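Open day at Skulwood: notes for the Tuesday talk

Speaker: Bohumila Hubáček. Slot is 11 minutes plus questions.
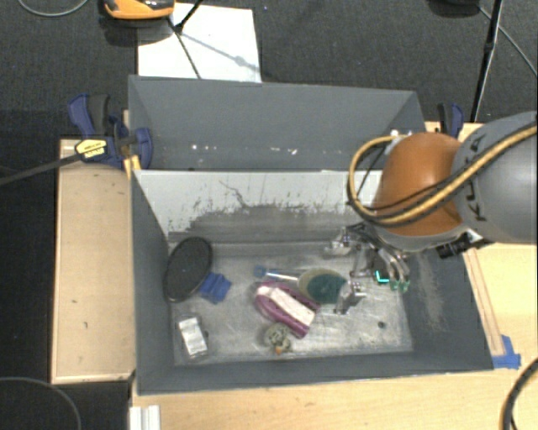 Start with who was there. Husavico ran the day and Tsuchiya lent them the hall in March. Visitors went round in groups of 4. I was in the last group, so by then the staff had heard most of the questions.

Say what the job is. Mixed items lie in a bin and the arm has to take out one at a time. It sounds easy. Mention the packing line at our place and how long a new starter takes to get used to it.

Point at the bin. Two compartments, the items are in the front one. They don't match: there's a clear plastic package, a ridged blue block, something long in purple and white. Ask the room which they would pick first. Wait for answers.

Then the hand. It has metal fingers, and the tips on one side are green. The arm is a KUKA, name on the side. Someone will ask about suction cups. Answer: I asked too, and Husavico said they are looking at both.

Clamps. The bin is held with bar clamps at the back corners. If the bin moves, the positions are wrong. We had the same trouble with the Jirnona trays, so tell that story if there is time. Keep it short.

Numbers. They told us 3,000 picks had been logged before the open day. I did not get a success rate. Say so if asked, don't guess.

Costs: skip unless Skulwood management are in the room.

Next step is a second visit, 2 places left. Names to me by the tea break. Safety shoes needed, and bring your own.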